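Bretalex Floor Care Guide
Updated April
By the Greltdale Product Support Desk

Section 5: Applying Pyo Hard Oil to a Bare Wood Floor

Read this section all the way through before you open the can. Sanding is covered in Section 4. If the floor has been waxed at any time in the past, go back to Section 4 and do the wax test first.

What you need

Pyo Hard Oil, one can for each 650 square feet, first coat
Lamari short-nap roller and pole
Lamari white pads, at least two
Cotton cloths with no lint
A metal bucket with a lid, half full of water
Nitrile gloves

CAUTION: Cloths and pads soaked in oil can heat up and catch fire without a flame. Put them in the water bucket as soon as you finish with them. Do not leave them in a pile or put them in the trash while damp with oil.

Preparing the room

1. Vacuum the floor twice, the second time across the direction of the boards. Use the brush head.

2. Wipe the boards with a dry cloth. If the cloth comes up gray, vacuum again.

3. Check the thermometer. The room should be between 60 and 77 degrees F. Turn off underfloor heating the day before.

4. Look over the boards in low side light, in the evening or with a lamp set on the floor. Marks that hardly show from standing height will darken once oil goes over them. Sand them out by hand with the same grit you used last, working along the grain.
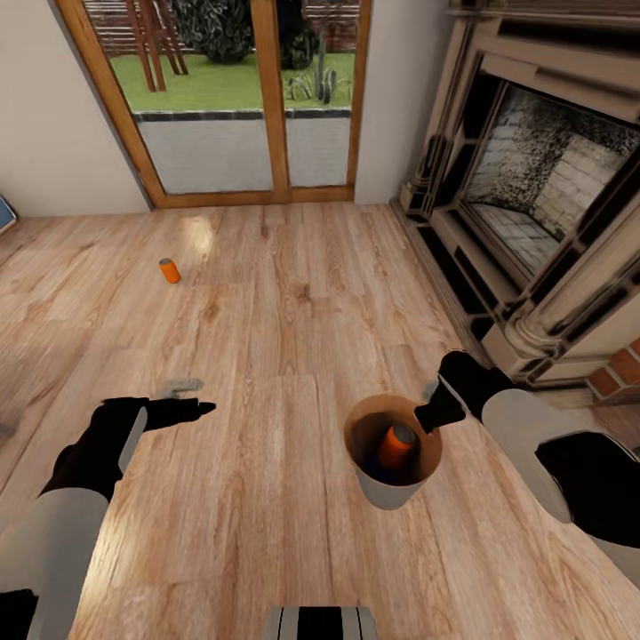 5. Pick your exit. Start at the wall farthest from the door and plan to work back toward it, three or four boards at a time.

Applying the first coat

6. Stir the oil for two full minutes with a flat stick, scraping the bottom. Do not shake the can.

7. Pour a small amount into a tray. Roll it out along the full length of the boards, keeping the coat thin.

8. Wait 15 minutes. Knots and end grain drink more than the rest, so touch up any dull spots with a cloth.

9. Buff off all oil still sitting on the surface with a white pad. The floor should feel almost dry to a gloved hand. Oil left standing will turn sticky and can take a week or more to harden.

10. Open the windows and keep people and pets out overnight.

NOTE: Soft woods such as pine often need a second coat. Hard woods usually don't, except in kitchens and hallways. The second coat goes on much thinner - one can covers nearly 1316 square feet.

Drying times

Light foot traffic in socks: 24 hours
Furniture with felt pads: 3 days
Rugs and mats: 14 days
First damp mopping: 14 days

Add a day to the first two if the weather is humid. Lift furniture into place and do not slide it.

If something goes wrong

Sticky patches: rub in a few drops of fresh oil with a white pad, wait five minutes, then buff hard with a dry cloth.

Lap marks: these usually fade with the second coat. If they don't, sand the whole length of the affected boards and oil them again.

White rings from water: see Section 7, Spot Repairs.

Close the can tightly and store it upright, away from frost. Opened oil keeps for six months - a skin on top can be lifted off, but throw the can out if the oil below has thickened. Take leftovers to your local hazardous waste drop-off.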